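Search this site
Search
Site visits > Kitchen automation > Faults and safety
Reading time: 5 min

Visit to the Clostent test kitchen, Mar 27, 2025

Clostent opened its test kitchen to outside visitors for the afternoon. I went for one item on the program, a session on the stoppage earlier in March that took their table-clearing cell out of use for 2 days. The rest of the tour covered cold storage and a packing line and is left out of this report.

The cell works at a wooden table. It has two jobs: putting tableware into a rack, and sorting food and leftovers between trays. Software is supplied by Forkon and the finger pads by Blöndal. Both firms had people in the room, which made the question period longer and more careful than it might have been.

Wai-kit Hsu, who runs the cell, gave the account of the fault. The controller decides whether it is holding something by comparing the finger opening with the opening it commanded. If the fingers stop early, an object is assumed. On the day of the stoppage the fingers stopped early on nothing. A grain of rice had lodged in the texture of one pad, close to the tip, and the reported opening stayed above the threshold after each release. The arm therefore treated itself as loaded, skipped the next pick and went to the rack to set down a plate it did not have.

The first few empty placements did no damage. Then the arm came down over a slot that already held a plate. The force limit was set for placing, with an allowance for a plate seating between pegs, and the allowance was enough to crack the plate before the limit tripped. A fragment went over the rim and onto the floor on the operator side. There was no injury. The operator pressed the stop, and the log shows 74 cycles between the first false grip and that stop.

The group then moved to the table, where both jobs were set up.
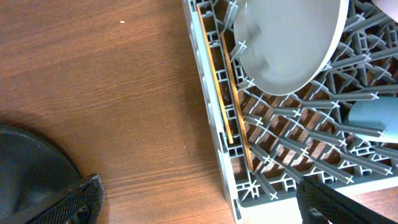
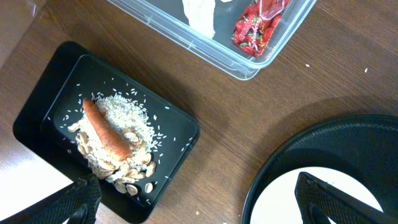 Work at the table: the dish rack (first picture), rice and pistachio shells in the black tray (second picture).

Two points from the table. The pads have a fine crosshatch, chosen for smooth ceramic. The same texture gives small dry particles somewhere to sit, and uncooked rice is a bad case. Hsu's team had tested the pads with plates and cups and had tested the tray job separately. The sequence that failed was tray first, rack second, with no cleaning between, and it was not in the test plan.

The second point concerns thin items. Chopsticks give a finger opening very near to closed, so the grip threshold had been lowered in an earlier release to let the arm detect them. Before that change a single grain would have been ignored. Forkon confirmed the change was theirs and that it was listed in the release notes. Clostent said the note had been read and its effect on the tray job had not been considered.

Changes since the stoppage, as presented:

- The fingers close fully on nothing after every tray job. If the reading is off zero, the cell halts and asks for a wipe.
- Two empty placements in succession now raise a fault. Previously there was no count at all.
- The placing force limit is reduced for any slot marked as occupied.
- A clear screen has been added on the operator side, 300 mm above the table surface.

I asked about the screen height. A fragment thrown from a plate standing in the rack starts some way above the table, and I would have expected a higher screen or a stated reason for this one. The answer was that arm clearance set the height. No fragment test had been done. Hsu noted it as open, and I would want to see it closed before people stand on that side during a run.

Tasteo, who plan to install a similar cell, asked whether a smoother pad would remove the problem. Blöndal said it would reduce it and that plates would slip more often. They have a pad with a shallower pattern under trial and gave no date.

The closing check was demonstrated 5 times. It passed on four and halted on one, with a grain found at the tip of the left pad. The operator wiped it, reset the cell and restarted from the panel. The reset still does not require the operator to confirm that the fingers are empty. I raised this with Forkon afterward and they have agreed to send the reset procedure in writing.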